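Play kitchen storage – what do you do with all the little food??
31 replies · 4 shares

kettlecorn_mama
ok need ideas. ended up with a big mixed lot of play kitchen stuff, dishes plus food plus pans, and it's taking over. Ullura cube shelf is full already. pics, then my list
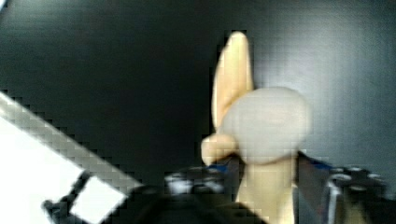
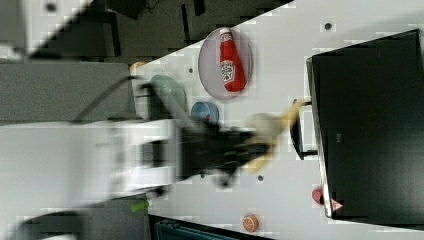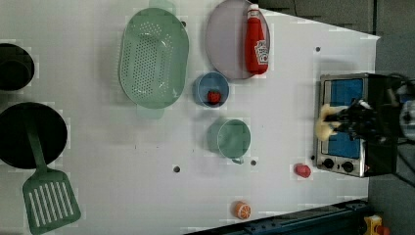
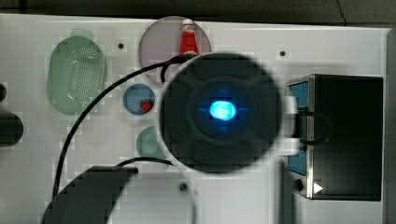 What I want to figure out
1. do you store food apart from dishes or all together
2. the green colander – keep or donate, it eats a ton of space
3. ketchup bottle. where. it doesn't fit in any of my bins standing up

Budget is small. Have 2 empty bins and a drawer. Go.

tinroof
Keep the colander!! it IS the bin. Fruit goes in the colander, colander goes on the shelf. Done. We've done it that way for years

halfpint_77
disagree w/ tinroof. we tried the colander-as-bin thing and every time mine wanted to "wash" somthing the whole fruit supply went on the floor. Food in one bin, dishes in the other, lid on both

tinroof
lids are how toys die. kid can't see it, kid doesn't play with it

halfpint_77
Clear lids exist

dustbunny_patrol
Nest it. Little blue bowl into the green one if it fits, both on the plate, whole stack in the drawer. Ketchup lying down, who says it has to stand. It's on its side on the plate in one of your pics and looks fine there

kettlecorn_mama
lol fair. I guess I wanted it upright like in a real fridge

marlow_again
Do NOT put the frying pan in the same bin as the small food. Black pan, everything slides under it, next thing you're digging for a strawberry at bedtime. Hang the pan. Castellanos makes a stick-on rail, got mine for 15 bucks, holds the spatula too

halfpint_77
stick on anything will take the paint with it fyi. Ask me how I know

marlow_again
Mine's on the side of the shelf, not on a wall. No paint issue

Zundton_dad
Counterpoint – too much stuff. We cut ours way down. Pot, pan, spatula, plate, one bowl, handful of food. Rest in the closet, swap it out when they get bored. Play got longer. Didn't need new storage

kettlecorn_mama
how do you pick what stays tho. she'd notice the strawberry missing in a second

Zundton_dad
so strawberry stays. Let her pick the food, you pick the dishes

tinroof
rotation is great until you forget what's in the closet and buy it all again, ask my husband. We had a tote with 700 pieces of mixed play food by the end, no joke he counted when we sold it

dustbunny_patrol
700???

tinroof
Preschool in Westaven was getting rid of theirs and we said yes to all of it. never again

marlow_again
Also for whoever sorts by color, don't. Looks cute for a day. My kid sorts by "breakfast" and "not breakfast" and that's how it gets put away now

halfpint_77
ok that one I'd try

kettlecorn_mama
Update – did a mix. Food in bin one, no lid (sorry halfpint), bowls and plate in the drawer, ketchup lying flat next to them. Pot and pan on top of the shelf w/ the spatula across. Colander is staying, it hangs off a hook on the side of the shelf. Bin two still empty which feels like cheating. Might use it for the closet rotation thing

Zundton_dad
told ya

halfpint_77
give the no lid thing a week then report back

kettlecorn_mama
will do. also if anyone knows a hook that doesn't squeak when she grabs the colander, the one I got is loud

Last updated: November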